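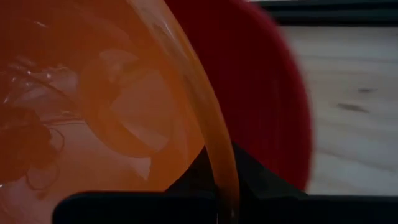 4. Pouring

Right, you've got your syrup measured out and you're itching to get on with it. I was too, and my first go with the Clidora recipe ended up mostly on the worktop, so please read this section before you tip anything!

4.1 Put the bowl on a damp cloth. Mine used to creep away from me every time I leaned in.

4.2 Stand the jug in warm water for a few minutes, then dry the outside properly. A drip of water in the syrup won't ruin it, but a wet jug is a slippery jug.

4.3 Bring the rim right over the bowl and tilt slowly. You want one thin, unbroken ribbon – if it comes out in blobs, the syrup is still too cold and needs a bit longer in the water.

4.4 Keep going until you've poured 90 ml. Stop there, even if there's plenty left (there will be, if you made the full Stundireck batch of 502 ml).

4.5 Turn the jug upright with a little twist of the wrist and wipe the lip straight away.

Note: thick syrup likes to cling to the rim and run down the outside. A faster start helps a bit, and so does a jug with a sharper lip. I've tried the Kermani one and the Clorkau one and I still go back to the Kermani, though the handle is nothing special.

Caution: if you've heated the syrup in a pan, let it cool before it goes anywhere near a plastic jug. Hot sugar sticks to skin and burns badly, so keep children well back.

4.6 Pour what's left into a clean jar, put the lid on and write the date on it. Mine lives at the back of the cupboard, next to the treacle.

Stirring is in section 5.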